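Visit Report: Open Day at the Pekus Robotics Lab
Submitted 2nd February
Course: Introduction to Automation

1. Purpose of the visit

Our class went to the Pekus lab in January as part of the automation unit. Each group had to pick one demonstration, watch it in full and write up what was shown and what questions it raised. Our group picked the kitchen demonstration, run by the Klinhom project. The other two choices were the Prusero conveyor line and a talk on warehouse software.

There were 19 students on the visit. We were split up after a short safety talk, which mostly covered the conveyor area.

2. What we were shown

The Klinhom demonstration is done in simulation. The arm, the counter and the objects are all computer models, and the program that moves the arm is called Datetti. The staff run it on an ordinary desktop machine with a large screen on the wall. They told us the project has 1,686 saved runs so far and the goal is 2,000 before they try anything on a real arm.

The task was to pick up a white container from a kitchen counter that has other things on it. The arm model is a Franka Emika with a two-finger gripper. An operator moves it with a hand controller, and the program saves the joint positions along with the camera views. We were shown the arm from more than one view, including one looking along the gripper toward the fingertips.
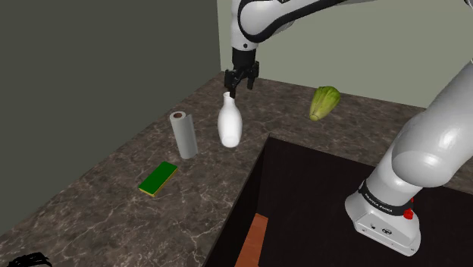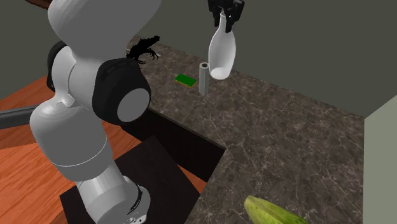
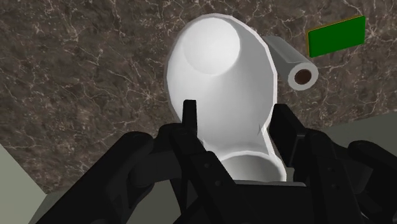

Klinhom kitchen demonstration in simulation. The white container, the paper roll and the green and yellow block appear in all three views.

3. Observations

The container has a narrow neck and a wider body, and the neck is the part the operator aims for. In the second picture the gripper has it there, with one finger on each side. We asked why not grab it around the middle. The answer was that the body is too wide for the gripper to close on well, and the curve makes it slide.

The view along the gripper was the hardest one for us to read. The container fills a lot of the screen and you lose track of where the counter is. The operator said she uses it only for the last part of the move and goes by the wider view before that.

Two of us got to try the controller. Both knocked the container over on the first try. The simulation can be reset with one key, so this did not hold anybody up -- on a real counter it would have been a different story.

The other objects are there on purpose. The staff move them to new places between runs so that the program does not learn one layout only.

4. Questions we still have

How close the simulated grip is to a real one was not fully answered. We were told that friction is set by hand for each object and that they expect to change it later. We also did not find out how a failed run is marked, or if failed runs are part of the total.

5. Comments

The demonstration ran a little short and the room was small for our group, so people in the back missed some of the first run. The handout was useful and we used it for the figures in section 2. Next year's class should ask to see the saved data as well as the screen views -- we only thought of it on the bus.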